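Open day at the Hitlow lab

8 September 2018

I took the train out to Hitlow for the Plurkau open day. I had signed up for it back in the spring and then forgot, so it was lucky they sent a reminder. It's a 60 minute ride and then a walk along the canal. The sign at the gate was small and I went past it once.

They let people in by groups. Mine was the second one of the morning and there were more people than chairs, so a few of us stood at the back. Beverley Naylor did the welcome. She has run the automation side there for 6 years and before that she worked in a hospital lab, doing by hand a lot of the same work they are now trying to get the arms to do. She kept the talk short. There were slides, but the projector had a pink tint and she gave up on them partway through.

After that we went down to the workshop in room 117. They had several stations going. The first was a conveyor that sorted bottle caps, mostly there for the kids. I watched it for a bit and moved on. The one I had come for was called Kamus, their project on handling ordinary lab supplies with a general purpose arm. The big lab machines that move liquids around already do this well, but they cost a lot and want everything in a fixed spot. Kamus is supposed to work on a normal table with normal boxes, set down more or less anywhere.

The job they were showing was with pipette tips. If you have never used them, they are the little plastic cones that go on the end of a pipette, and you throw one away every time you change samples. A busy lab goes through boxes of them. Moving tips from one rack to another is dull and your thumb gets sore, and I say that from two summers of doing it in college.
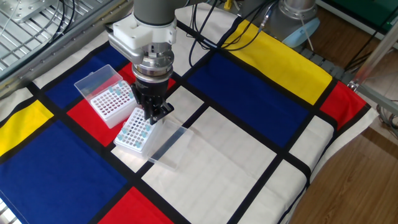
The gripper over the front tip box. The light blue bits are the tips.

The arm was slower than I expected. Beverley said they keep the speed down when visitors are in the room, and that the full speed is not much to brag about yet either. The hard part, she told us, is the last little bit of the way down. The holes are small and close together, and if the fingers come in slightly off they bump the tip next door. A man near me asked why they didn't use suction. She said they had tried it and the tips have a hole at both ends, so you can guess how that went.

Somebody else asked about the tablecloth. She said patterned cloths are part of the testing. A program that has only ever seen a plain gray bench can get confused by a busy background, so they swap the cloths and run the same job again. They own a whole drawer of them. I liked that answer, it is the kind of cheap fix I would have thought of myself.

She gave one number I wrote down. Their best run so far is 126 tips in a row with no one stepping in. She didn't say how many bad runs there were before it and I didn't ask, though I should have.

Lunch was in the yard. There was a van called Hứa selling noodle soup and rolls, and the line was long but moved fast. I had the soup with beef. It was good and I would go back for it - they had a card with their regular spots on it, but I left it on the table.

In the afternoon there was a second talk on safety rules, which I skipped, and a tour of the machine shop, which I did go on. It was loud and I didn't catch much of it. They have a nice old lathe.

Parking looked full when I left, so if you go next September I would take the train. Entry was free but you need to sign up first. Bring a sweater, the workshop is kept cold.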